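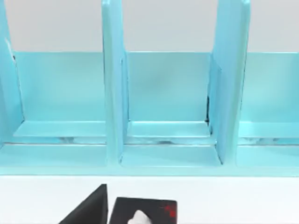

Organizer, close view. Dividers, low back panel, stepped floor.

Notebook | Entries | Planner | Perception | Tools | Search

Damenano notebook, two-arm tabletop sim
August 2026

Continuing with the organizer placement failures. The planner (Stetus) rejects goal poses inside the compartments that are plainly free when I look at the render. Ran 100 resets with the object layout fixed and the arms started from the same joint state. 14 of them gave a valid place pose in the middle compartment on the first query. The rest came back "goal in collision" before any path search was attempted, so this is not a sampling budget problem.

Collision mesh

Dumped the collision geometry and overlaid it on the visual mesh. The organizer had been imported as a single convex hull. A hull of that part covers the dividers and everything between them, so as far as the checker is concerned the compartments are solid. The 14 that passed were poses close enough to the front for the hull to slope away below the held object. They should not have passed either – the object would have been set down on the rim.

Re-exported with convex decomposition in Derberg. At the default tolerance it splits into separate hulls for the dividers and the back panel, but it merges the floor into one slab and fills in the recessed strip between the raised inner ledge and the lower surface in front of it. Tightened the tolerance until the step survived. Total is now 3,420 triangles over all hulls. Planning time per query went up to 806 ms, which I can live with while debugging. It is too slow for the batch runs.

Place height

Stetus takes one support height per goal region. The organizer floor has two levels and the region spans both. Changed the region definition to two rectangles, one on the ledge and one on the front surface, each with its own height, and dropped the strip between them. An object footprint that straddles both rectangles is now rejected outright. Crude, but predictable.

The dividers are taller than the back panel by a good margin. The old approach vector came in from straight above and slightly behind, and with the real geometry the wrist clips a divider. Switched to an approach from the front with a small downward pitch.

Perception

Saithong segmentation is the other half of the trouble. Glossy blue on pale gray is fine at the divider edges. On the back panel the darker mottled patch in the middle compartment gets its own mask, and that goes into the occupancy map as an object. Raising the minimum mask score removed it, along with half of the tissue sticking out of the black tissue box. Reverted. Will mask by known organizer pose before segmenting, same as we did for the tray in March.

Shadows on the table are next on the list. With the arms over the work area the white top is covered in overlapping gray shapes, and the edge detector likes them better than the pale object edges. Any change to thresholds gets checked on the view with the trophy, the ring stack and the plant pot, where the middle of the table has nothing on it except shadow. Expected detections in the middle: zero.

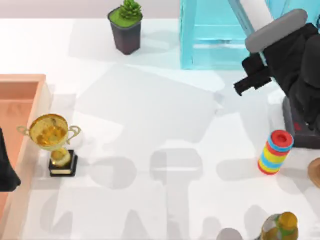 To do

1. Cache the organizer hulls so they are not rebuilt on every reset.
2. Rerun the same 100 resets with the two-rectangle goal region. Log the rejection reason per query.
3. Trophy: check that both handles are in the collision mesh. The hull import probably filled the gaps there as well.
4. Ring stack: top hole is filled in the collision model. Leave it unless we start grasping by the hole.
5. Add a startup warning for any asset whose hull volume is much larger than its mesh volume. Would have saved a day.

Comments (3)

sim-bench: The single hull is the importer default. There is a per-asset override in the config, but it is ignored if the mesh has more than one material. Check that first.

guest: Is the 806 ms with the second arm in the checker or parked?

notebook author: In the checker, both arms. Have not timed it with one arm parked. Override noted, will try it before item 1.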